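Cloudy film on white tables that won't wipe off

Posted in Cleaning & Laundry, 11 December 2022

I look after the bookings for a small community hall in Fladdale and we have a set of white and light grey meeting tables, bought second-hand in April. They have a bit of a shine to them. Whenever we wipe them down they dry with a greyish film, and you can see every arc the cloth made when the light is on them from the side. Warm water and a drop of dish soap makes no difference. I tried a spray called Maresine that the last hirers left behind and if anything it got worse. The labels on the tables are gone so I can't look up what the top is made of. I don't want to use anything that will take the shine off. Any ideas before I spend money on another product?

Nneka Adeleke
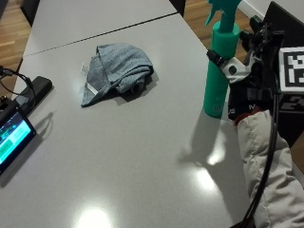 Fladdale Gran
Vinegar. Half and half with water. I do my kitchen with it and always have.

Sæther
I cleaned offices for years and this is nearly always build-up. Each spray leaves a bit behind, the next one goes on top, and the soap you use to fix it leaves its own layer. You have to take it all back once and then keep it simple.

What I would do:

Fill a bucket with 5 litres of warm water and don't add anything to it. Wipe one section of table with a well wrung microfibre cloth, turn the cloth, wipe again, then dry straight away with a second cloth. If the film is thinner after that, you're on the right track and you just need to repeat it, changing the water when it goes cloudy.

If it hasn't shifted, put a small amount of isopropyl alcohol on a cloth and try it on a patch underneath or at a corner. Leave the patch until the next day and check that it hasn't gone dull or sticky. Open a window while you do it.
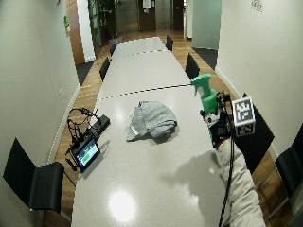
Once the old residue is off, go easy on the spray. A 500 mL bottle should last a small hall a long time. Put it on the cloth, a couple of pumps, and keep it away from the joins between tables where it can soak into the edges and swell them.

The other thing is how the cloths are washed. Fabric softener coats the fibres and you end up spreading it on the tables. Wash them separately from the tea towels, no softener, and don't tumble them on high. If they've had softener for months, buy new ones.

I wouldn't use vinegar until you know what the top is. It's fine on plenty of surfaces but it can dull some finishes over time.

Katico
Same trouble at our club and it was the softener. We bought new cloths and the streaks went after the second clean. Didn't need the alcohol.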